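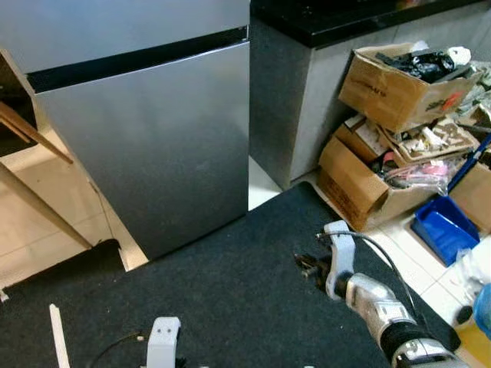

Silver fridge, pale floor tiles.

Sitari Bread Circle: your sourdough questions, answered

We get a lovely lot of mail at the Circle, and a good half of it asks the same dozen things, so we've gathered the answers where everyone can find them. If yours is missing, please write in anyway. We like hearing from you, even when it's bad news about a loaf.

How do I join the Circle?

Send us a note with your name and whether you already keep a starter. There's no fee and no test, and you don't need a fancy oven (mine has a door that has to be persuaded shut). New members get the newsletter and a spot at the next bake morning, which usually begins at 9:30 and runs until the butter is gone.

Can I get a starter from you?

Yes, gladly! Bring a clean jar with a lid that isn't screwed down too hard. Most of us keep some of the rye starter Reto Pfister brought along to our first January bake, which he calls Riedl, and we've grown so used to the name that people now say they're "bringing Riedl" to a meeting and newcomers go looking for an extra chair.

I've just brought my starter home. What do I feed it?

Equal weights of flour and water is the easy way. We keep a small spoonful of starter and give it 60 grams of each, which makes 120 grams of fresh food and leaves you plenty to bake with. Plain flour is fine. A bit of whole rye will cheer it up if it looks sulky, and tap water suits it in most towns, although if yours smells strongly of chlorine you might let a jug stand overnight first.

Does it have to live in the fridge?

Only if you bake once a week or less. On the counter it wants feeding every day, sometimes twice in summer, and that is a lot of flour to go through for one loaf on the weekend. In the fridge it will tick along happily with a weekly feed. Take it out the evening before you bake, feed it, and give it the night to wake up.

There's grey liquid on top. Have I killed it?

Almost certainly not. It's hungry. Pour the liquid off or stir it back in (stirring gives a sharper flavour) and feed it a couple of times before you ask anything of it. Pink or orange streaks, or fuzzy mould, are another matter – please throw that one out, wash the jar well and come and get some more from one of us.

What's the Circle's basic loaf?

The one we teach is the Dustutach, named after the mill flour we first made it with. For two loaves you'll need 1,000 grams of strong white flour, 690 grams of water, 200 grams of lively starter and 20 grams of salt. Mix everything except the salt, leave it for half an hour, then work the salt in with wet hands. Fold it four times over the first two hours and after that leave it be.

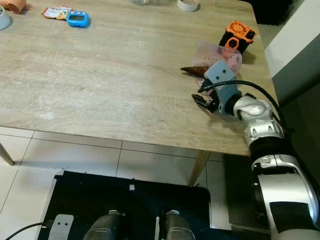 Issue 120

How do I know when the dough is ready to shape?

This is the question we argue over most. The clock is a poor guide, as a dough that takes four hours in July can want seven in February. Look for a domed top, some bubbles at the sides of the bowl, and a wobble when you give it a nudge. Joon-young Wi takes a little piece at the start and puts it in a narrow straight-sided glass, where you can see exactly how far it has risen, and since she showed us that trick I've had far fewer flat loaves of my own.

My dough sticks to everything. Should I add flour?

Try water first, on your hands and on the scraper. A dough that sticks early on will often come together after a fold or two. If it's still soup by the third fold, hold back 40 grams of water next time. Flours differ a good deal, and ours may well be thirstier than yours.

Do I need a banneton?

No. A mixing bowl lined with a tea towel does the job, provided you rub plenty of rice flour into the cloth. I baked that way for years and only stopped when my sister gave me a proper basket for my birthday.

Can I freeze the bread?

You certainly can, and slicing it first makes breakfast easier. Let the loaf cool completely, wrap it well and toast it straight from the freezer.

What is the Tundance tray?

Our swap tray at bake mornings! Leave half a loaf, take half of somebody else's. Please tuck in a slip with the ingredients, especially nuts, seeds and milk.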